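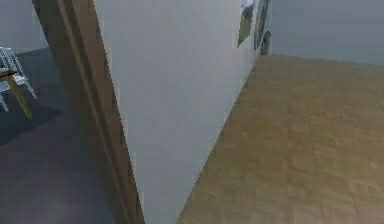 My project is about how a town decides on noise from public events. I studied the summer concerts in Coldale, where the council gave a license for 300 visitors per evening. Sound is a matter of surfaces: a smooth wall beside a wooden floor, with no carpet on it, sends much of the music back into the room. The neighbors on Uldale Road understood this well.

Method

I read 60 letters sent to the council in September and spoke with Iwona Jabłońska, who lives opposite the hall.

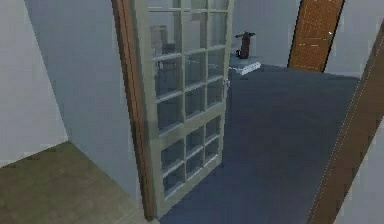 Figure 2. Glass-paned door, partly open.

Most letters asked for an earlier finish — ten o'clock and not eleven. A few supported the concerts.

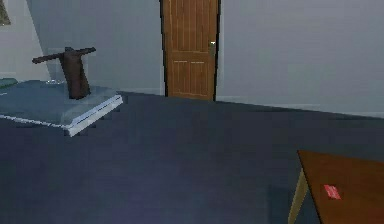 Figure 3. Closed wooden door and carpeted floor.

The organizer, Ernlow Music, sold nearly 897 tickets in the first week. It agreed to keep the doors shut during each performance, but it did not accept the earlier hour. 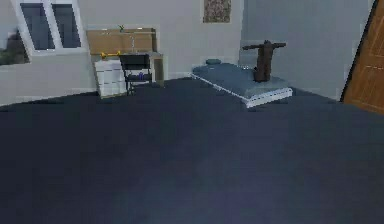
Results

The license was kept with two new conditions. I could not learn who will measure the sound level, and I have asked the council again.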